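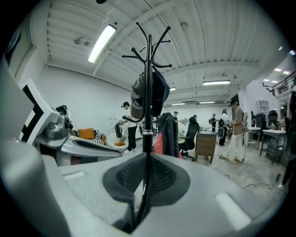

Two caps on the coat rack.

Last Bus to Lendier
by Clémence Hoarau

February, and the heat in the stairwell off again. Ghazala Mengal came up with the keys in her teeth and a bag on each arm and her father's phone going in her coat pocket. His phone. She'd kept paying for it. Sixteen bucks a month so the voicemail would stay.

She let it ring out. Got the door open with her hip.

Smell of him still. Oranges, shoe polish, the green soap. She put the bags down on the mat and stood there with her coat on.

Okay. Kitchen first.

The landlord wanted it empty by five. It was ten past two. Her brother was supposed to come with the van and her brother was, as of the last text, in Coste, looking at a transmission. So. Bus. Whatever she could carry on the bus, and the rest to the thrift people, who said between three and four and probably meant it.

Plates into newspaper. She did them fast, badly. One chipped. She put it in anyway, then took it out, then put it in. Her mother's plates. No, the plates after her mother's plates. The ones he'd bought by himself at the Hiseo the year he started cooking, when he called her every night to ask things like how long is an egg.

How long is an egg, Ghazala.

How do you want it, Baba.

Done. I want it done.

The phone went again. Same number, Lendier area code. She wiped her hands and looked at it and it stopped.

Bedroom. Shirts, all of them ironed. He was a man who ironed to go to the mailbox. She took the blue one and the other blue one and left the rest on hangers for the thrift people. Socks, no. Belt, no. In the drawer by the bed, a flashlight, a rosary of rubber bands, a bus pass, three more bus passes. All the same route. The 53, out to Lendier and back.

She sat down on the matress.

He didn't know anyone in Lendier. There was nothing in Lendier, a feed store and a lake. She looked at the passes. Punched all the way through, every one, right up to the fall. He'd told her he stayed in. She used to say get out a little, Baba, get some air, and he'd say, air, what's wrong with my air.

Third time, the phone. She picked up.

"Finally," a woman said. "Are you coming or not? I can't hold the boat."

"Who is this?"

Nothing. Then wind, a lot of it, and a dog.

"Who's this," said the woman.

"I'm his daughter."

"Oh," the woman said. And then again, lower, "Oh. I thought he was mad at me."

Ghazala said he wasn't mad. She said it in the voice she'd been using since November, the one for the bank and the pharmacy. She told her when, and what of, and that it was quick, and she heard the woman put something down on something hard.

"He paid half," the woman said after a while. "On the boat. I've got his half in an envelope or I've got the boat, one or the other, I need to know which. The yard closes up the slip end of the month."

"My father had a boat."

"Half. It's a small boat."

"He couldn't swim."

"No," the woman said. "He was terrible. He wore two life jackets." She laughed and it went wrong in the middle. "He said his daughter would kill him."

Somebody leaned on the buzzer downstairs. The thrift people, early. Ghazala went to the window with the phone on her ear and waved at the truck, one minute, one minute, and they waved back and started smoking.

"What's it called," she said.

"What?"

"The boat. Do they, does it have a name on it?"

"Skisomis."

She had to put her hand on the sill. It wasn't a word. It was what she'd said for scissors, when she was small, when they were new here and she had both languages in her mouth at once and neither one came out right. Skisomis, Baba, where's the skisomis. He'd said it at the hardware store once by mistake and the man went in the back to look for it.

"He painted it himself," the woman was saying. "It's a bit crooked. I said what's it mean and he said it's for cutting. I said okay, cutting through the water, and he said sure."

The buzzer again.

"I have to let these people in," Ghazala said.

"Sure. You call me. Or don't, I'll put the check in the mail."

"No. Wait." Twenty to three by the stove, and the stove was always slow. "When's the next one? The 53?"

"Ten past four from the depot. Last one back's at nine. Bring a hat, it's brutal out there."

She buzzed the men up. They were nice, they took the couch first, turned it on its end like it was nothing. They took the shirts and the table and the lamp. One asked what about this in the hall, and she said that stays, I'm taking that, and he looked at her bags and looked at her and shrugged.

She tried it anyway. Unscrewed what would unscrew. It went down the stairs with her one step at a time, banging on every landing, seventy steps if you did the basement, which she did, becuase the front door stuck. Keys in the super's box. Bag, bag, pole. His phone in one pocket, hers in the other.

The driver looked at all of it.

"You moving?"

"Lendier," she said, and held out the pass, and there was one punch left on it.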